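Projects > Reading Corner > Gallery

The white cabinet at the brick wall

When we rented the rooms in Flisden, the long brick wall was the reason we said yes. It was also the reason we had no bookcase for almost a year. Every closed cabinet we looked at covered the wall completely, and every open one looked too much like a warehouse. We wanted something between, with a door for the ugly things and open places for the books.

In the end we found the cabinet at Chidiac, a secondhand furniture shop on the road to Pakutora. It cost 200, and the delivery was 15 more because of the stairs. The shop knew very little of its history. On the receipt it is called only "white cabinet, door, shelves, no. 1774", so we also call it 1774 between us.

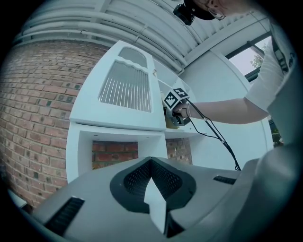
Our biggest question was whether to close the back with a panel. A friend of the house advised it, because books can slide behind and dust comes from the old mortar. We held a sheet of white cardboard there for one evening and did not like it at all. Without a panel the red brick shows through the open shelves, and the white wood gets a warmer look from it. The door has vertical slats under a wavy edge, and with the rough wall next to it I find this small decoration even nicer. In another room it would maybe be too sweet for me.

We did not paint anything. I was ready to do it and had already bought the brush, but after two washings with mild soap the white was good enough. It is not a perfect white. Near the floor there are some places where the color became thin, and I decided to leave them as they are. The door was the only part which needed work, it was hanging a little low and it rubbed when you closed it. A drop of oil and one new screw solved this on a Friday afternoon.

The order of the books is still a discussion in our house. I wanted to sort them by language, others wanted to sort by height. For now we sort by who is reading them, so the ones in use stay in the open part and the rest waits in boxes. The catalog we made in September has 488 titles, and they will never all fit. We exchange a part of them every few months, and this gives me the pleasure to meet some books again which I had forgotten.

One practical thing I learned is to put the heavy books low, also when the high shelf is wider. The first week I made it the other way, and I did not trust the cabinet when somebody walked past it quickly. Now the big atlases are at the bottom and the thin paperbacks are on top.

For the small table beside it we have no real plan. It was meant for the library stamps, but all kinds of things land there, and a plant is allowed to stay. The lamp we ordered from Dronine has not arrived yet. When it comes I would like to try the light from the side, so that the wall gets some shadow in the evening.

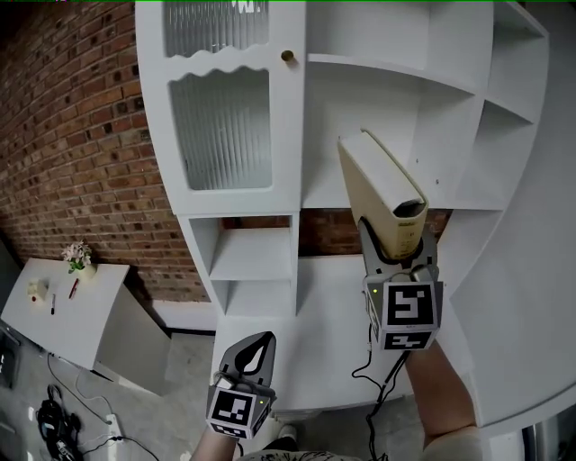 A reader writes that she would keep the paper a finger's width away from old brick in any case, and that she puts a thin strip of wood at the back of each shelf so the books cannot be pushed too far. I like this idea very much, it is cheap and you hardly see it. We will try it on the lower shelves first.

Comments

brickandbooks
Very nice wall! Did you seal the brick or is it bare? Mine loses sand every time I dust.

tove_m
I had the same problem with a door hanging low. If the screw hole is worn out, put a wooden toothpick with glue inside before you turn the new screw in. It holds for years.

quietshelf
Please do not paint it. The thin places are the best part of old furniture.

oldstairs
Sorting by who is reading is how we do it too, but then my part gets bigger and bigger and I have to carry books to the attic in secret.

Last updated: September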